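Print | E-mail

Ideck on hire - first look

Aug 23, 2021

Quick one this month, the rest of the newsletter is late and so am I. Several of you asked about the Ideck bench service after the July note, so here's what we've got so far. Not a full review. Piret Urbonaitė is writing that up properly and it'll go round when it's done.

What it is. Tultow hire out an arm, a gripper and two cameras (one up at head height, one down at the wrist), plus the software and somebody on the phone. You bring a table and the things you want picked up. They do the first teaching with you over two days, then you're left to get on with it. £233 a month for the basic hire, delivery extra, and the delivery is not cheap if you're out our way. Minimum term is in the small print, so read the small print.

Who it's for - small outfits that pack mixed stuff. That's most of us. If you only ever handle one carton size you don't need this, buy a pusher and a bit of guide rail and be done.

Verncombe took one in July for their returns bench, and Albane Bouvier has very kindly let us stand about in the way. Returns is a pain because you never know what's in the bag. Groceries, household odds and ends, somebody's glasses case. So no tidy test blocks in a row for this one. Well, one block. Otherwise an apple, a peeler, a bowl, a little tin with a gold lid, a bottle, the glasses case. Albane picked the things out herself and moved them when she felt like it.

Setting up took longer than the brochure has it. Clamping and levelling were fine, cables were not. There's a lot of cable at the wrist and it has to be dressed so it doesn't snag when the arm reaches across. Rūta Lepik had it apart and back together before lunch with a bag of ties, and I'd say budget for that. Tultow do sell a sleeve. Should be in the box if you ask me.

Teaching is by hand. You drive the arm through the job, the system saves what both cameras saw along with how the arm moved, and you do it again. And again. Verncombe are up to almost 2000 goes across all their objects. Sounds dreadful, but apparently it's the sort of thing you can do in spells with the radio on. Starting positions matter a lot. Leave everything in one spot and you've taught it one spot, so shuffle between goes. 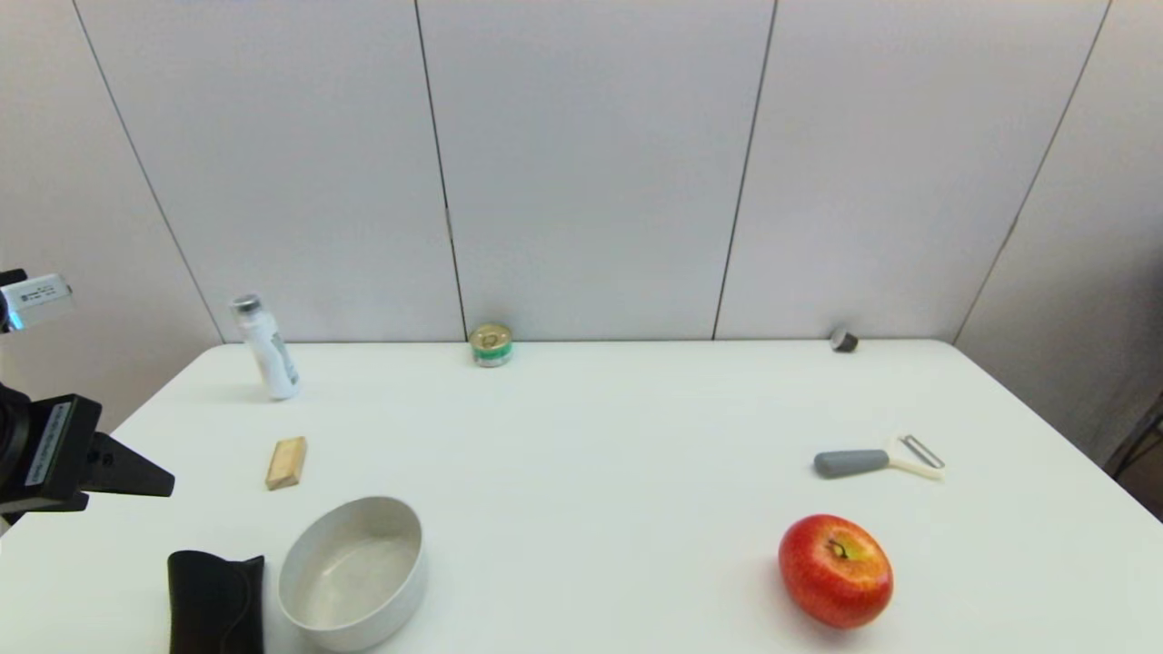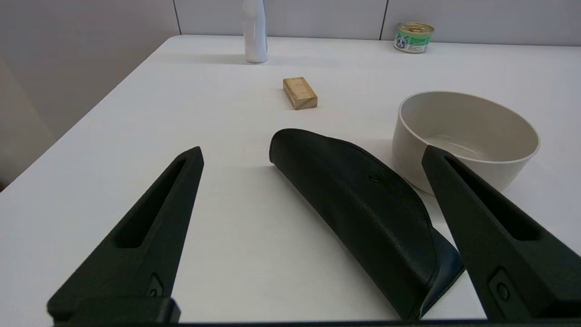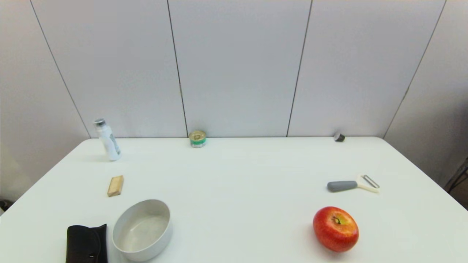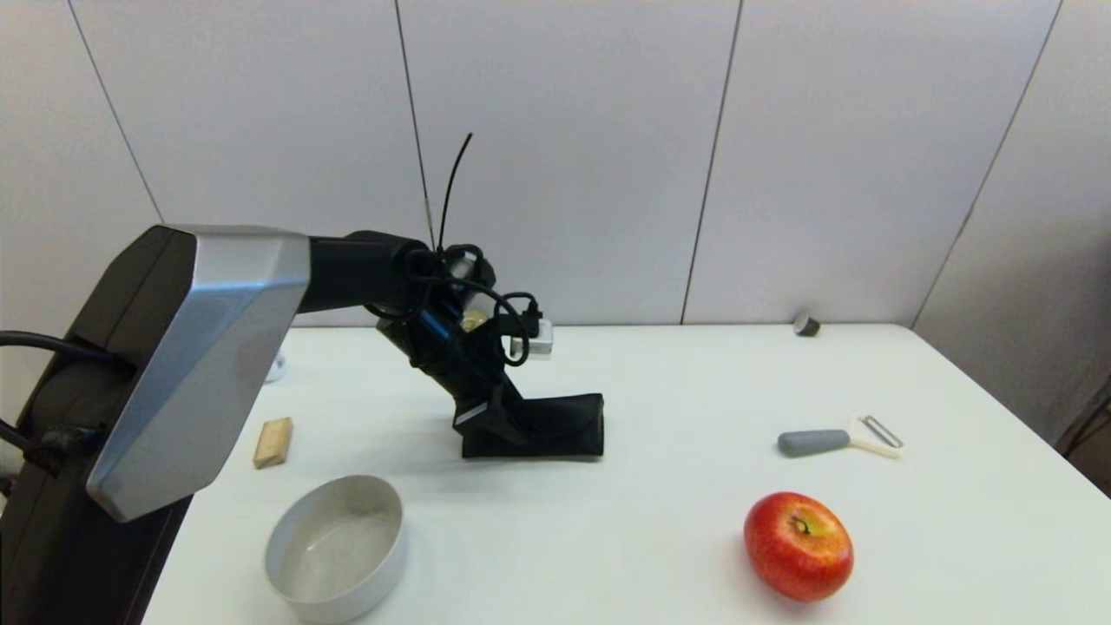
The Ideck bench at Verncombe. Block and bowl on the table in all four, wrist camera view is the second one.

Right, likes and dislikes.

Liked: the wrist camera. Really did not expect to care. From the head camera the arm can get in the way of its own work, you lose half the table behind it, and the wrist view gets you in between the fingers where the thing you want is. Software puts the two side by side and you can scrub back through a go and see where it went wrong. Worth a good chunk of the hire on its own.

Liked: the fingers come off easily. Kütt make the finger sets, not Tultow, and there are soft pads as well as the plain hard ones. Sarmīte Kütt told us fruit and thin-walled things want the pads, and for anything with a handle try hard fingers first. That's been Verncombe's experience too, give or take. The pads pick up fluff. Wipe them.

Liked: support. Rūta rang twice, got a person twice, and the same person. Remarkable.

Not so keen: the low stuff. Anything flat or nearly flat means bringing the fingertips right down to the surface, and the arm is cautious about touching the table - stops, thinks, creeps. There's a setting for how hard it may press. Default is very timid. Turn it up a notch at a time with somebody on the stop button, please, not in one go like a certain person who edits this newsletter.

Not so keen: bowls. Rim grasp is OK when it's had plenty of goes but it wants to come in from the same side whatever you do, and then fouls whatever is stood next to it. Albane's view is that they hadn't taught it enough crowded layouts. Could be. She's doing another batch with things pushed up close together and we'll see.

Not so keen: the white table. Our fault as much as theirs. Pale wall, white top, white bottle. Tultow recomend a matt surface in any colour that isn't your product, which we read afterwards. Verncombe may try a grey mat.

Also the manual. Translated from something, pages out of order, index goes to the wrong section. Preben Grímsdóttir has made his own crib sheet, covers start up, homing, changing fingers and what the flashing lights mean. He's happy to share, ask him nicely.

Speed, since it will be the first thing you ask. Slower than a person. Quite a bit slower on the awkward things, closer on the easy ones. Verncombe's thinking is it can plod on with the easy half of a tote while Rūta's team do the rest, and on that basis they've kept it on for now. No promises past the autumn. I don't have cycle times I'd put my name to, Piret is logging them and they'll be in teh proper review.

Would I hire one? For a trial, yes, if you've got someone patient and a bench you can leave alone between sessions. Don't hire it for peak season and expect it to be earning in the first week. And get the finger sets ordered at the same time as the arm, Kütt had a wait on the pads when we looked.

If you want to see it running, Albane will take visitors in small groups, mornings only, closed shoes, sign in at the front office. Send names to Preben first so we don't all turn up at once. Bring an object if you like - nothing wet, nothing sharp, nothing you'd be upset to see dropped.

More next time, incl. the grey mat.

Print this item | E-mail this item to a colleague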